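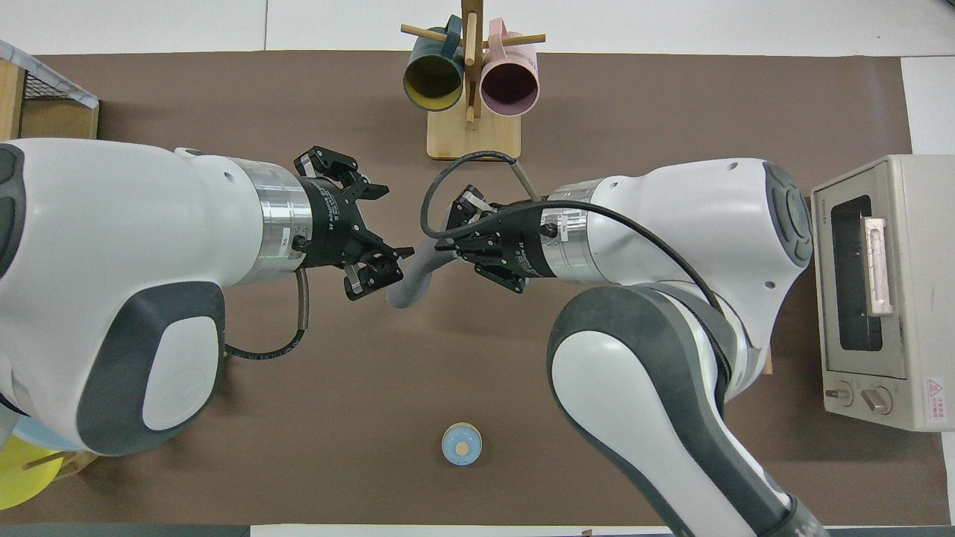 Skarnonness wrote to us after its first winter on the new rinse schedule that the towels had stopped going gray and that the complaint sheet at the front desk had been blank since July. The hotel asked whether the same settings could be used for its table linen. They could, with a lower spin speed and a longer cool-down, and the two programs have run side by side ever since.

About Nitero

Nitero is a contract laundry. We wash, dry, press, fold and deliver flat linen and towels for hotels, clinics, restaurants and boarding schools. Most of our work is rental linen, which we own and replace. The rest is customer-owned goods, which are tagged on arrival and kept in separate batches from sorting to dispatch.

We do not accept private household laundry, leather, down or anything marked dry clean only.

The plant

The building is divided by a full-height wall into a soiled side and a clean side. Linen passes through the wall inside the washers, which load on one side and unload on the other. Carts used on the soiled side are washed before they return to the trucks. Staff who change sides change coats and wash their hands at the door.

There are 9 washer-extractors in three sizes. Small lots, such as aprons or a single customer's colored napkins, go to the smallest machines so that they are not held back for a full load. Dryers are gas fired and stop on measured moisture, not on a timer. Sheets go from the extractor to the ironer without a dryer stage, since over-dried cotton creases badly and takes a poor finish.

Current output is 3,286 pieces per shift. A bath mat and a napkin each count as one piece, so the figure says little about weight, and we quote by weight on request.

Water and chemistry

Supply water here is hard. It is softened before use and tested at the start of every shift. Final rinse water is collected, filtered and used again for the first wash of the next load. Alkalinity is checked on the last rinse – residual alkali is the usual cause of yellowing under the iron, and it is easily missed because the linen looks clean when it leaves the washer.

Detergent, bleach and sour are dosed by pump from closed drums. Chlorine bleach is used on white cotton only. Polyester blends and all colored goods are treated with oxygen bleach at a lower temperature. Fabric softener is left out of towel programs unless the customer asks for it in writing, as it reduces absorbency.

Tracking

Rental pieces carry a sewn-in tag, which is read at intake and again at dispatch. The records are kept in Tak, our in-house stock program. Tak holds the wash count for each piece, the date it entered service and any repairs. Customers receive a monthly statement of pieces sent, returned and outstanding. Losses are charged from that statement after a 316-piece float is deducted. The float applies to full-service contracts only.

Inspection and repair

Each sheet is inspected at the feed end of the ironer. Stained pieces are rewashed once on a stain program. If the mark remains, the piece is withdrawn. Tears shorter than a hand's width are patched, and longer ones are cut down for cleaning cloths.

Delivery

Routes run early in the morning. Standard contracts start at 1,000 pieces a month. Smaller accounts are served through Gotix, our shared-route plan, with fixed drop times and no same-day changes.

New accounts begin with a site visit and a trial batch. Please have a recent linen count ready, along with the dimensions of the loading door.

Page last revised 18/10/2020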